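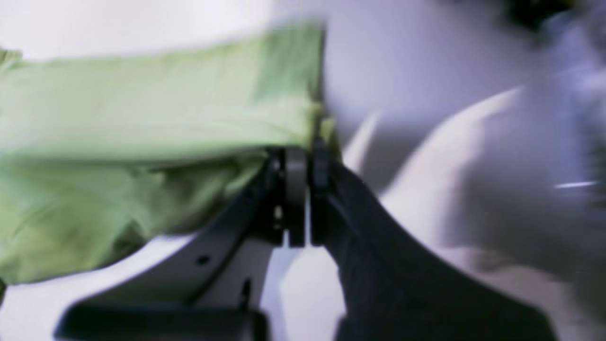 Search products, fabrics, part numbers
Search

Gristik Everyday Cloth, Pale Lime

The Gristik is a general-purpose household cloth made by Berorska. It is meant for drying dishes, wiping counters and dusting shelves, and it can be folded small enough to keep in a drawer by the sink. Pale lime is one of 4 colors in the current range. The others are oat, slate and brick.

The cloth is plain cotton with no print. The edges are hemmed on all sides, and there is a short hanging loop at one corner on the back. Cloths are sold in packs of 3 or 10. All the cloths in a pack are the same color. We do not make up mixed packs, but you can order single packs in different colors and they will ship together.

Size and finish

Each cloth measures 18 inches square before the first wash. Expect it to come up slightly smaller afterward - cotton does that, and most of the change happens in the first two washes. Pale lime is a yellowish green and looks lighter in daylight than it does under warm kitchen bulbs. If you are matching it to Cavalcanti table linens, order a swatch first. The Cavalcanti green is a deeper shade.

Washing

Wash before first use, with similar colors. Machine wash warm, tumble dry low. Leave out fabric softener, as it makes the cloth slower to take up water. Do not use chlorine bleach on pale lime, slate or brick. Oat can be bleached, but the hem thread may turn yellow.

The cloth creases when it is left in a heap. Shake it out and fold it while it is still warm from the dryer, or iron on the cotton setting.

Storage

Folded in quarters, a pack of 10 fits the small Trakeck drawer basket with room on top. The pack of 3 is shipped in a paper band and the pack of 10 in a carton.

Ordering and returns

Brick is out of stock until April. Unwashed packs can be returned with the band or carton. Swatches are cut from full cloths, have no hem, and cannot be returned. For orders of over 10 cartons, use the trade form and put the color code on each line.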